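25 November 2024

Pump cut out again before breakfast. Gauge at the pressure vessel read 1.1 bar, kitchen tap down to a dribble, the upstairs basin giving nothing. Reset the overload in the Benham box and it ran up normally to 3.0 and stopped. Second trip this month. The first I put down to the storm.

Checked the air charge in the vessel after draining it through the garden tap. It should sit a little under the cut-in setting, so 1.8 or 1.9. It read 0.6. That accounts for a good deal. With so little air in it the vessel holds hardly any water between start and stop, and the pump has been starting for every kettle. Timed it before draining: one start for each toilet flush and a second while the cistern finished. Pumped it up with the car tyre inflator, slow work, and closed the valve. No water came out of the valve when pressed, so the diaphragm is probably sound and the charge has simply leaked away over the years. New valve core and cap on the shopping list.

Rang Caradog Kneath about the trips all the same. He wants the running current on each start for a few days and the resistance of the cable to earth, cold and after a long run. He fitted the present pump and has the card for it. Borehole depth 55 m, which agrees with the driller's sheet. I had been telling people 60. He remembers the joint in the cable near the top being awkward and would look there before lifting anything. Lifting means two men and most of a day, and he is booked up into December.

First set of readings after the recharge:

- cut-in 2.0 bar, cut-out 3.0 bar
- start to stop, no taps open: 48 seconds
- running current steady, no hunting on the needle
- no drip at the non-return valve

Left the bath running for the long run. No trip. The water stayed clear throughout, so the level is not being pulled down to the silt.

Aken cartridge changed while the system was off. The old one was orange most of the way round and darker on the inlet side. It had been in seven months and should have had six. Wiped out the housing, greased the ring, hand tight only. It wept a little at first and stopped when I reseated the ring. Must order the finer grade next time and see whether the iron marks in the bath get any better, though I suspect the finer one will only block sooner.

Meter on the house side: 213 litres since this time yesterday, with two of us in and one load of washing. High for us. The bath test was after the reading so it can't be blamed on that. Shut the stopcock to the field trough for an hour and the small dial stood still, opened it and the dial crept. So the trough is losing water, either at the float valve or in the pipe along the hedge. Walked the line in boots. Ground is soft everywhere at present and tells me nothing. The float valve arm was sitting low and passing a thread of water. Bent it up slightly. Will read the meter again tomorrow before deciding about the spade.

Samuel came over about the old 500 litre tank behind the shed. He wants it for his lower field and will bring the trailer when the gate is less of a bog. Told him the outlet thread is an odd size and the lid is cracked. He thinks Virnolell had a run of fittings in that size once and may have some left in a drawer. He stayed for tea and we went over the question of a standby tank in the loft, gravity fed, which would at least give us a day's flushing when the pump is out. The joists are the difficulty. Half a tonne of water over the landing is not something I would do without having them measured.

Frost forecast. Lagged the last bare length by the filter and put the lamp on low in the pump house. Meter book and pencil are indoors now, as the pages had gone damp. Current readings to be taken at breakfast and again after the evening baths, and the vessel checked for air at the end of the week. If it has dropped below 1.8 by then it is the diaphragm after all, and I shall have to price a new one.
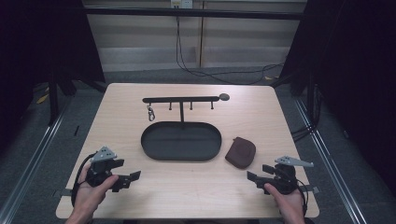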